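Setting up a monthly permit in a Huvadier car park

Monthly permits are tied to a licence plate and a single facility. Have your plate number and a credit card ready before you start.

1. Sign in and open Permits, then New Permit.
2. Select the facility. Lucero has 174 stalls, of which 50 are open to permit holders.
3. Enter the plate without spaces or hyphens. You can register two vehicles, but only one may be parked at a time.
4. Choose a start date. Permits bought after 6 p.m. take effect the next morning.
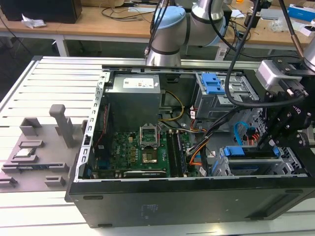
5. Confirm payment. The permit number is sent by email – keep it until the plate shows as Active.

To change a plate, open the permit and select Edit Vehicle. The old plate stays valid until midnight. Rental cars are added the same way, with an end date.

If the gate does not open, press the call button and quote the permit number. Do not take a ticket, as the system will bill it at the casual rate.

Refund requests go through the Billing tab.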